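Kukier bring the slow songs home to Pratbridge

It has been a long wait between records for anyone who fell for Kukier the first time around, and there were moments when it seemed the four-piece might quietly drift off for good. So it is a real pleasure to report that a new album, Gistel, will be out in October on the Kushnir label, and that the band will play it from start to finish at the Pratbridge Memorial Hall in the same month.

Those who have followed them since the early cassettes will know roughly what to expect, which is to say brushed drums, a pump organ that wheezes a bit in the low notes, and singing so close to the microphone you feel you ought to lean back. What's new is the brass. There are two trumpets and a euphonium on most of side one, and on the long closing track they are left to carry the tune by themselves for several minutes, a lovely and rather brave thing to do at the end of a record.

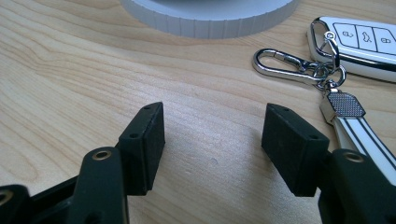 Vinyl first, everything else later

Kushnir is pressing 300 copies on heavy black vinyl, each with a folded lyric sheet, and these go on sale at the hall on the night before they reach the shops. The download follows a fortnight afterwards. The label has always done things in this order and its customers seem to like it that way - the last Kukier single was gone before the support act had packed up.

The album runs to 73 minutes over two discs, so bring a sturdy bag. It was recorded over the winter in the back room of the hall itself, with the heaters switched off during takes on account of the ticking, and there's a certain chilly stillness in the quieter numbers that suits them beautifully. If your favourite was always the sadder half of the first album (ours too!), you'll be very well looked after.

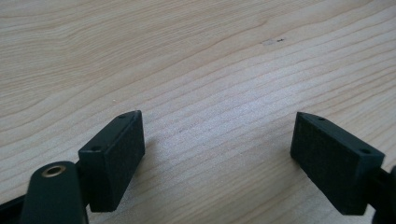 Page 40

Doors for the Pratbridge show open at 7 pm and the music starts at 8, with one interval and tea, coffee and cake at the back of the hall. Seating is unreserved, so do come early if you want to be near the organ. Tickets can be bought at the hall office in the mornings, or at the door if any are left.

A short run of dates on the coast is promised for the new year, although the venues are still being settled. We'll list them in the gig guide as they come in - along with the programme for the winter folk nights, now only waiting on a final headliner.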